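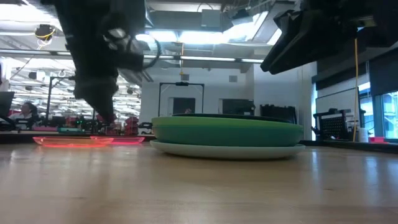 Omport Tableware Listings

A table of secondhand plates, bowls, trays and serving dishes offered for sale by small shops, with the wording of each listing cleaned up and sorted into fields. It is meant for people who study how sellers describe household goods, or who need a modest set of product text to test search and matching.

Contents

listings.csv: one row per listing, 2,690 rows
sellers.csv: one row per shop, 9 rows
pairs.csv: 1,103 pairs of listings marked as same item or different item
colors.txt: the color words used in the color field, one per line
CHANGES: what changed between versions

All files are UTF-8 with comma separators and a header row. Text fields that contain commas are in double quotes. Empty means the seller left it out. It does not mean zero or "none."

Fields in listings.csv

id: a number, stable between versions
seller: matches the id column in sellers.csv
title: as the seller wrote it, with spaces trimmed
body: the longer text, line breaks replaced by a single space
kind: plate, bowl, tray, dish, cup, lid, or other
color: one or two words from colors.txt
material: only filled in when the seller named one
width_cm: widest point, converted to centimeters if given in inches
pieces: how many items are sold together
price: in the currency of the listing
currency: three-letter code
month: the month the listing was first saved, without a year

Sets

A stack of mismatched plates sold as one lot gets one row, with the number of plates in pieces. If the plates differ in color, the color field holds the color the seller mentioned first. The full wording is still in body. Earlier versions split lots into separate rows, which made prices useless, so this was dropped.

Color words

Sellers are loose with color. "Mint," "sea foam" and "pale green" are all mapped to light green. "Bottle," "forest" and "hunter" are mapped to dark green. See-through pieces have the word clear added after the color, as in "orange clear" or "pink clear." The mapping was done by hand by Bogumił Malinowski and a second reader. Where they disagreed, the first word in the title was used.

How the pairs were made

Pairs were drawn from listings with the same kind and a width within 2 cm of each other. Both readers saw the title and body but not the price. Pairs marked "unsure" by either reader were left out of the file.

Known problems

Seller 7 copies the same body text into nearly every listing. Leave that shop out if you are training anything on body.
Widths from the Kozłowski shop are sometimes the width of the box.
"Oson" appears in titles both as a maker and as the name of a pattern. We did not try to separate them.
January has far more rows than any other month. Two shops put up their whole stock at once.
Some lids are filed under kind as "other" and should be "lid." Fixes are welcome.

Loading

The files open in any spreadsheet program. Set the id column to text first if yours likes to reformat numbers. There is also a small script, load_grekero.py, which reads the three CSV files and checks that every seller id has a match. It needs Python 3 and nothing else.

Terms

Free to use and change for any purpose, with credit to the Omport listings project. Seller names were kept with the shops' written consent. Phone numbers and street addresses were removed from body. If you find one we missed, open an issue with the row id only and leave the number itself out of the report.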